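Rokero two-hand tabletop set: notes for users

Read this before you train on it. The set has 244 tasks and 3,696 demonstrations, all driven by a person through remote control in simulation. None of it was recorded on real hardware, and I would not quote a success rate from it as if it had been.

Each demonstration gives you the head view, joint positions for both arms, finger commands for both hands, and a one-line instruction. The instruction was written before the operator started. Suqin Guo spot-checked 900 of them against the video and fixed the wording where the operator did something else. The rest are as they were.
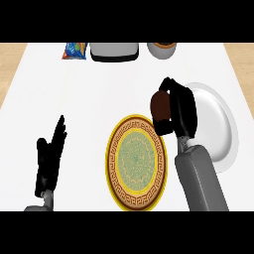
Plate tasks are the ones people ask for most, and I trust them least. Objects in the simulator hold to the fingers more kindly than they should, so a sloppy grasp can still pass. Operators learn this fast. Baoshan Jiang thinks it washes out with enough data – I have yet to see that shown.

Two more complaints. Many tasks need one hand only, and the other hand just waits. A policy trained on these learns to wait very well. Also, the success flag is set by object position at the last step, with no check on how the object got there. A dropped item that lands in the right place counts.

Splits: 1,749 demonstrations are marked "clean", meaning no pause longer than the limit in the config file. It says nothing about quality. The Hustiswood split holds out whole tasks and is the only one I would use for comparison.

Known gaps: no force readings, no failed attempts kept. Send fixes to Suqin.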